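When I ring Xiaoyan Pan she is standing in the hall at Altthorpe with a box of music folders under one arm, and she asks, very kindly, whether I would mind waiting while she finds somewhere to put it down. She has led the Cluden Singers for eight years now, and folders, she tells me, are a good half of the job. 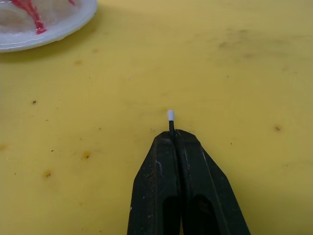 Page 6

"I never meant to run a choir," she says. "I'd come along in February, when it was dark by teatime and I knew hardly a soul, and I stood at the back with the altos and moved my mouth." The old leader moved away that spring, somebody asked who could read music, and up went her hand.

They sing a bit of everything: rounds, hymns, old show tunes, and a long sea song from Gusten that she learnt from her grandmother's neighbour and has been fiddling with ever since (the tenors complain it sits too high, and she rather agrees with them).

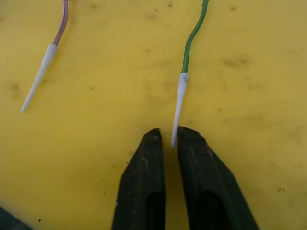 Two wires with white tips on a yellow surface.

I ask about nerves, as I get them dreadfully myself. "Oh, everyone has them," she says. "I tell people to sing to the clock. Pick a clock, or a coat peg, and sing to that." At the Soliman concert there were 200 people in and no clock at all, so she sang to a fire door.
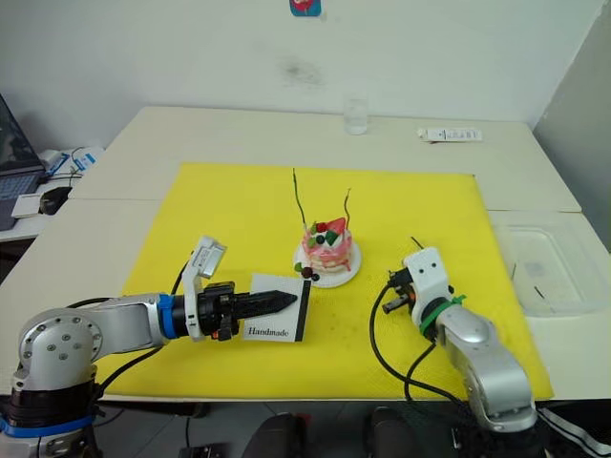

What she likes best is the quarter of an hour after practice, when the chairs ought to be going away and instead people are still humming their parts in the doorway with their scarves on. "You can't hurry them out," she says, "and I've stopped trying, I just put my coat on and hum too."

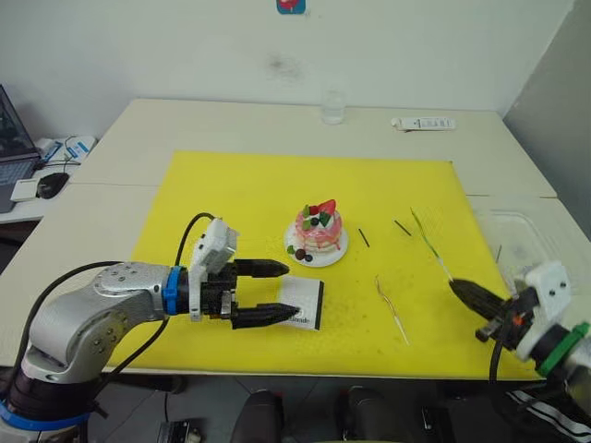
The table with its yellow mat, and a small white card.

New voices are welcome, basses especially, and you needn't read a note. She will find you a folder.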